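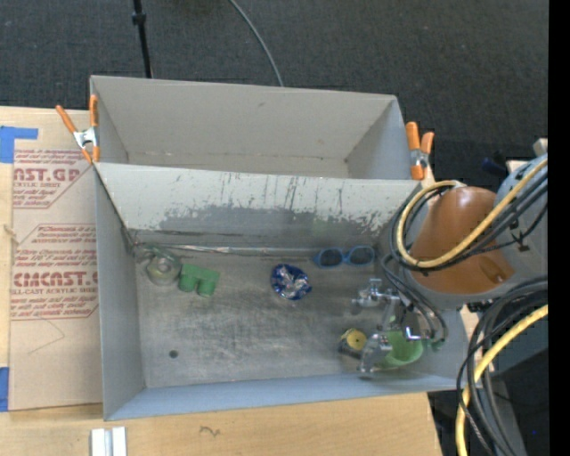
I almost skipped the open day at Skarora this September, and I'm so glad Agustina Palma talked me into it (she had the car, which helped). It's a returns and resale place, one of those long low buildings behind the highway where stuff goes after people change their minds about it. From the parking lot you'd think it was a carpet store. Inside it was coffee, name stickers and a very cheerful woman called Cúc Tạ, who took 21 of us around and never once looked at her notes.

We started at receiving, where the parcels get slit open and everything inside gets a number. They do 3000 items on a busy day! Cúc let us try the label gun and I put one on my own sleeve, of course. It's still there, I like it.

Then came the part I'd come for, the sorting room. I have a thing for bins. My whole garage is bins. Theirs come in pairs, two gray compartments side by side on a light wooden table, and you can tell they get used. The divider on the one I stood over was worn down to a darker gray in a big ragged patch, and the bottom was all cloudy with scuffs. Clear tape along the seam, orange spring clamps gripping the sides. I have those same clamps at home and now I feel very professional.

And the mix of things in there! A greenish see-through tape dispenser with the roll on it, a green toy block sort of thing, and a crumpled round packet in shiny blue foil. The other compartment was empty. Agustina bet me the foil one was candy, I said bath stuff, and we got so busy arguing that we never asked and had to trot to catch up with the group.

Ha-rang Jeon does the grading talk in the next room. Grade one goes back out as new, grade two gets a discount sticker, grade three goes into mixed boxes, and you can buy those at the front for 30 dollars without knowing what you're getting. He passed around a kettle and made us vote. I said two, it was a three (hairline crack under the handle, I'd have missed it every time).

The packing line was loud and I didn't catch much, but I did like the wall of paper padding coming down out of a chute. Lunch was dumplings from a truck in the yard and the line was long, so go before noon if you go next year. Wear flat shoes too, the walk between buildings is all gravel.

I bought one mixed box. Two phone cases, a bread knife, a string of lights and a single oven mitt, left hand. Agustina got a waffle maker and has been unbearable since.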